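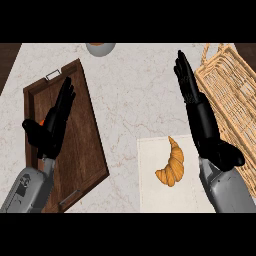

Figure 2. Veined countertop with a dark wood surround.

4.2 Stone preferences in home kitchens

The survey drew 70 households in Zidanholm and Plonness, and the answers were a delight to read! Pale, lightly veined stone (Figure 2) was the favorite in both towns, well ahead of plain gray. People wrote at length about the veins – how they wander, how no two slabs match – and 15 households had kept an offcut. Van Wijk found a similar fondness for pattern in tiled floors, and we would love to see the two sets of answers compared.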